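The Bin Next to the Bench

Mar 1, 2018

I have worked in the order room at Rundlow for eleven years, the last four as shift lead. We put together boxed sets of parts for schools and hobby shops. Most of the job is taking pieces out of a bin and putting them in a tray in the right order. It isn't hard to learn and it is hard on the wrists.

Last October the company set up a robot arm at the end of our line to see if it could do the picking. Since then I have read a lot of articles saying that robots will take every job like ours, and a lot of others saying they will free us up for better work. I don't think either kind was written by a person who has stood next to one for a whole shift.

The count of people has not changed so far. There were nine of us before and there are nine now. What changed is what we do in a day. A good picker here fills 900 trays on a shift. The arm started at 50. By January it was doing 300, with one of us close by to fix things when it stopped. Management looks at the 300 and sees a line going up. I look at it and see a person standing close by, and I want to know what that person's job is called and what it pays.

Right now it isn't called anything. Wycliffe Mussa picked for six years and he is the one who got good at the arm. He knows which stops clear themselves and which ones need the supervisor. He learned it by watching, between his own trays, and for the first two months his tray count was still held against him. When he asked for it to be changed he was told the arm was a trial and trials don't have positions. A trial that runs five months and needs somebody skilled every hour has a position. The company just hasn't written it down.

Gordon Girard, who runs the floor, is a fair man and he did fix the tray count once it was put to him on paper. His view is that we should wait until the numbers settle before talking about job grades. I disagree with him. When the numbers settle, the deal will be settled too, and it will have been made by people who only see the weekly report. The plant at Triltley waited, and the pickers there ended up minding two machines each at the old rate.

Small repairs are the part of this work that people outside the room leave out. The arm is a serious piece of equipment, with KUKA in black letters on the side, and you would expect everything about it to be finished and sealed.
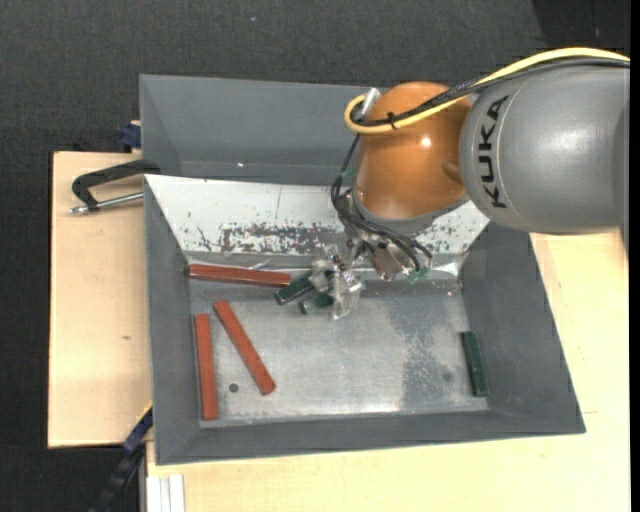 Looking after a machine like this takes hands and judgment, and it ought to be paid as such. The cables at the wrist are held with a black tie and bits of green tape, and there is clear wrapping around the gripper fingers. Clamps sit at the side of the bin. The blocks lie at all angles, the way parts do in any bin, and a person picks from that without a thought. Somebody has to know when tape like that needs changing and when a block lying close to the wall is going to be trouble. That is knowledge, and it comes from people who have handled the parts.

I am not asking for the arm to be taken out. My own wrists hurt, and if it takes 700 trays a shift off us one day I will be glad of it. I am asking for three things before the trial is extended again. Write the minder's job down and put it a grade above picker. Offer it to the people in the room first, with paid training time. And stop comparing anyone's tray count to last year's while they are also keeping the arm running.

Gordon has this in a letter with nine signatures on it. The next review of the trial is at the end of the month, and we have asked for two seats at the table.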